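Portioning by Robot at Jenden: A Conversation with Italo Piras

The Jenden site of Merkora prepares measured samples of dry goods for growers, roasters and food laboratories. For most of its history the work was done by hand, at long benches, with scoops and balances. Since June, part of it has been done by a pair of robot arms in a converted store room on the ground floor. Italo Piras, who manages the preparation section, spoke to the staff bulletin about the change and its effect on those who work there.

Mr Piras began his career at the benches and still describes the work in those terms. "People think of portioning as a simple job," he said. "It is simple for the first ten minutes. After that it is the same movement of the wrist until lunch, and then the same movement again until you go home." The section had lost several experienced members of staff to other departments, and sore wrists and shoulders were mentioned more often than pay when they left.

The proposal to automate came first from the Divley office, where a similar arrangement had been considered for the packing line and set aside. Mr Piras admits that he was not in favour. He had seen machines delivered before that were good at one product and useless for the next. What persuaded him was an agreement that the section itself would decide which tasks were handed over, in what order, and when a task should be taken back. 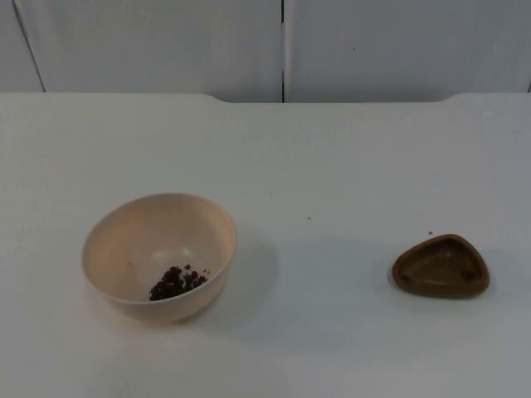 Training the arms has become a job in its own right. Operators set out the dishes, start a run, watch it, and record what they see, and Mr Piras considers the last of these the most demanding. A good portioner, he said, notices spilled material without thinking about it and wipes it up in passing. Now it has to be noticed and written down. Dark crumbs on a white table, one of them lying out between the bowl and the small brown dish, are the kind of detail that he expects to find in the record before anybody reaches for a cloth. "We were all brought up to keep a clean bench," he said. "It was quite hard to teach people to leave the mess where it was until they had made a note of it."

The records are kept on paper and copied into a shared file at the end of each shift. By the time of our conversation the file held 147 entries. Mr Piras reads all of them. Some run to a single line, while others fill a page, and he has declined requests to replace them with a form of tick boxes. In his view the longer entries contain most of what the section has learnt about the behaviour of coarse and sticky materials, which had previously been known only to the people who handled them.

Asked whether posts had been lost, he answered directly. None had been, but two vacancies in the section were not filled, and he believes that staff were right to ask about them. "I would rather say it plainly," he said. "There are two fewer people than there might have been. The people who are here have different work, and for some of them it is better work. I cannot tell you it is better for everyone."

He gave the example of the early shift. Under the old arrangement, four people worked side by side from six o'clock and talked throughout. The robot room is quieter and is staffed by one person at a time, with a second on call. Several operators told him that they missed the company. From next month the rota will be changed so that two people are present during the longer runs, although the work does not strictly require it. The additional hours were approved by the Carbone office after some discussion.

Pay was a further point of difficulty. The operators' duties had moved a good way from their job descriptions before the descriptions were revised, and the new grade was agreed later than it should have been. Mr Piras accepts responsibility for part of that delay. He had assumed that the trial would be short and that the question could wait until it was over.
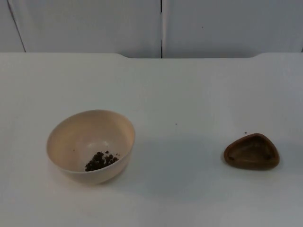

Garnet Bélanger takes a more cautious view of the whole exercise, and told the bulletin that the skills of the bench should not be allowed to lapse while the arms are still being taught. Hand portioning ought to be practised every week, in this view, "even when there is no order that calls for it", and new starters should spend their first months with a scoop and a balance before they are given a run to supervise.

Mr Piras does not disagree. New starters already spend a period at the benches, and he would like it to be longer. He pointed out that an operator who has never portioned by hand has no sense of what a fair result looks like, and tends either to stop every run or to stop none. The difficulty is one of time - the benches are now used mainly for small and urgent orders, which leave little room for teaching.

There are also tasks that will remain with people for as long as he is in charge of the section. Fine powders are one, on grounds of dust. Returned samples are another, as each has to be opened and judged on its own condition. He was less certain about labelling, where the staff themselves are divided.

On the question of advice to other sites, he was reluctant to offer much. Colleagues from Divley have visited and asked chiefly about speed, a subject on which he had little to tell them, as the section has not been asked to work faster. He suggested that they speak to the operators instead, and arranged for them to sit in on an afternoon run.

The present arrangement at Jenden will be reviewed with staff before any further tasks are transferred. Written comments may be left with the section office or handed to Mr Piras in person.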